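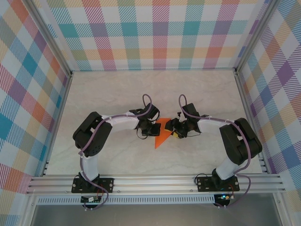
gmoussa118
Has anyone here lived with cultured marble counters for more than a few years? We are redoing the kitchen and my wife wants a pale marbled top, close to the surface in my picture. I like the color but we cook with a lot of turmeric and tomato. The shop quoted us 287 for the small section by the stove and wants an answer before July.
Georges Moussa

Inavau
Had it in a bathroom for nine years and it was fine. I would not put it by a stove. A hot pan will scorch the gel coat and you can't sand it out.

skekimen
Disagree. Use a trivet and wipe up spills the same day. Ours still looks good and we cook every night. Quartz would have cost us up to 1000 more.

Inavau
Quartz can scorch too, but turmeric is the bigger problem here. It stained my sister's top in one night.

xolalpa_k
Ask for a scrap and leave sauce on it overnight. Mine came out with baking soda, but there was a faint ring. Also check if 287 includes the backsplash. Mine didn't.

gmoussa118
It doesn't include the backsplash, I just called. That is another 118. I'll pick up a scrap and test it with turmeric.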